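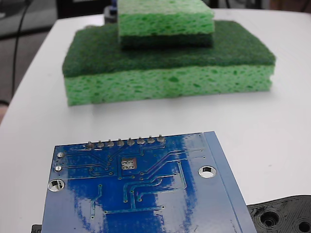
Bench soldering

Bench soldering is the joining of wires and component leads to a printed circuit board at an ordinary table, using a hand-held iron and a small number of household or workshop supplies. It is distinguished from production soldering, in which many joints are made at once in a wave or an oven. The practice is common in repair, in school laboratories, and in the making of single boards.

Work surface

Any flat, stable table of convenient height may be used. A light-colored top makes dropped solder and wire clippings easier to find, although a bare top can be marked by hot metal and is often covered with a mat. Cables are led away from the area in which the iron moves. The board may be clamped, held in a putty, propped on a firm support, or simply laid flat. The handbook of the Prestness Technical Library, in the edition of 2022-04-15, gives 19 pages to the arrangement of the table and recommends that the iron stand on the side of the dominant hand.

Sponges

A dampened cellulose sponge is the traditional means of wiping the tip of an iron. Cellulose chars when overheated but does not melt, while many foamed plastics soften and foul the tip. Sponges sold for soldering are usually thin, pressed flat, and expand when water is added.

Kitchen sponges are frequently found on the same tables. The usual type is made of two bonded layers, a thick porous one for absorbing water and a thin abrasive one for scouring. The abrasive layer is unsuited to plated tips, whose iron coating it can scratch through, and manuals advise that only the soft layer be used.
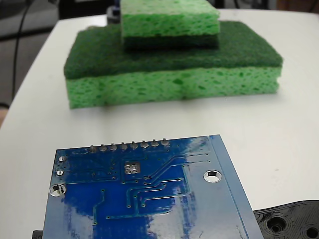

Composition also varies from one product to the next, and a sponge whose label does not name cellulose should be tested on a worn tip before general use. Water should be wrung out until the sponge is damp. An overly wet sponge cools the tip sharply and shortens its life. Brass wool, used dry, is a common alternative.

Dry sponges serve other purposes as well. Stacked, they can raise a light part to the height of the work. They are not a substitute for a clamp, and they should be kept clear of the heated end of the iron.

Boards and header pins

Most small boards carry a layer of colored solder mask over the copper traces, leaving bare the pads and plated holes where joints are to be made. Green is the most common color; blue, red, and black are also sold. Header pins are inserted in a row and soldered on the opposite side, each joint forming a small rounded or cone-shaped deposit. Mounting holes near the corners or edges allow the finished board to be screwed to a case.

Attaching a wire

The end of the wire is stripped, twisted if stranded, and coated with a thin layer of solder. It is then held against the pad while the tip of the iron heats both together, and solder is fed to the joint and not to the tip. The wire must remain still until the solder has set. Movement during cooling gives a dull, grainy joint of low strength. Since the operator has one hand for the iron and one for the solder, the wire is generally held by some other means.

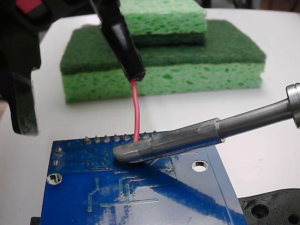

Petro Pylypenko has objected that manuals give too much attention to the iron and too little to the holding of the wire, and maintains that most failed joints in a beginner's work can be traced to a wire that shifted.

Cleaning and inspection

Flux residue is removed with alcohol and a soft brush where the type of flux requires it. Joints are examined under a strong light turned at several angles, as glare from the solder mask can hide a bridge between neighboring pins.

See also

Desoldering
Flux
Solder mask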